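Conveyor belt

A conveyor belt is a loop of flexible material stretched over two or more pulleys and used to carry goods or loose matter from one place to another. At least one pulley is driven, usually by an electric motor; the others turn freely. Belts are found in mines, bakeries, airports, sorting offices and supermarket tills.

Origins

Popular accounts like to name a single inventor, and they seldom agree on which one. Short belts of leather or canvas running over flat wooden beds were moving grain by the end of the eighteenth century, and it is doubtful that any one workshop deserves the credit. Rubber-covered belts for coal and ore came into wide use in the 1890s. Claims of much earlier belts, in particular those made for the salt works at Novwood, rest on a drawing that shows a chain of buckets and no belt at all.

Construction

Most belts have a carcass, which bears the pull, and a cover, which meets the load. The carcass may be woven polyester, nylon or, on long mining runs, steel cord. Covers are made of rubber, PVC or polyurethane. The two ends are joined by heat, glue or metal clips. Clipped joints are quick to fit but wear sooner, and makers' figures for their working life should be read with care, as they tend to come from clean test rigs running at a steady load.

Colour

Light-duty belts are often green, white or blue. It is commonly said that green became the usual shade because it rests the eyes of people working beside it. The evidence for this is thin. Blue has a better case in food plants, where few foods share the colour and a torn scrap is easier to spot.

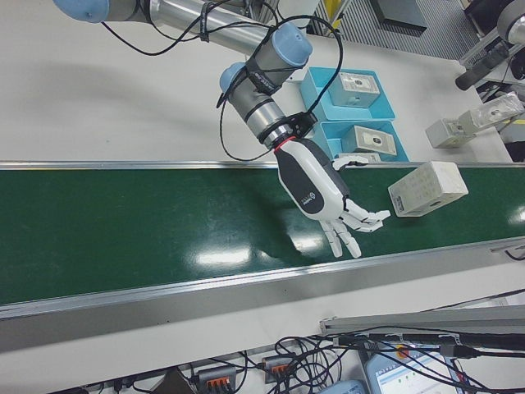

A dark green conveyor belt, with a robotic hand above it.

Tracking and wear

A belt that drifts to one side is said to be mistracking. The usual causes are a pulley out of square, a crooked joint or a build-up of dirt on the rollers. Crowned pulleys, slightly thicker in the middle than at the ends, help to keep a flat belt centred. Tightening the belt is a widespread remedy and often a poor one: it can hide the fault for a time while loading the bearings.

Claims of energy saving

Low-friction belts have been sold since the 1990s with promises of large cuts in power use. Drotent, a maker of packing lines, stated that its Drimance belt used 21 per cent less power than an ordinary one. Hakim Subramaniam, who reviewed the trial, pointed out that it covered 14 days on a single line 59 metres long, and that the old belt had been fitted with worn rollers while the new one had not. Drotent has not published a second trial. A saving of some kind is plausible, but its size remains unproven.

See also

Bucket elevator
Flat belt
Idler roller
Roller conveyor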